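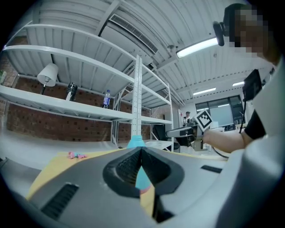
## Re: Shelves in the Varnivstead room – what stays, what goes

Hello all,

Thank you for the answers in May. I quote the message I am replying to, so that everybody has it in one place:

> Can we please decide about the white metal shelves? If Katsaros delivers the boxes for Destitari this month, we need the lower shelves free. I measured 45 cm between two shelves, and the boxes are 65 cm long, so they must lie flat. Also, who is using the lamp?

I was in the room on 3 June 2024 and I looked at the shelves against this question. Most of the space is free already. The small table lamp with the white shade is standing on one of the lower shelves, together with a dark bottle and a water bottle with a blue label. I propose that the lamp moves to the Flostia desk, where the light is poor in the evening. Please write to the list if you want to keep it where it is.

The light blue bottle with the pink base is on the table, and I would like to leave it there for now. If it is yours, please put your name on it.

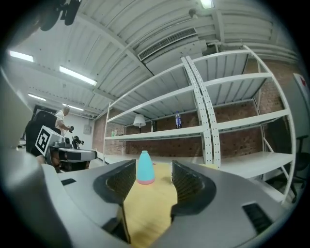 *Blue and pink bottle on the table, shelves and brick wall behind.*

Two more points:

- The water bottle should go home with its owner or go to recycling.
- The boxes are heavy – please do not lift them alone. We need 2 people for each box.

I can be there from 6 in the evening on delivery day. If the date is changed, please tell the whole list and not only me.

Kind regards,
the room coordinator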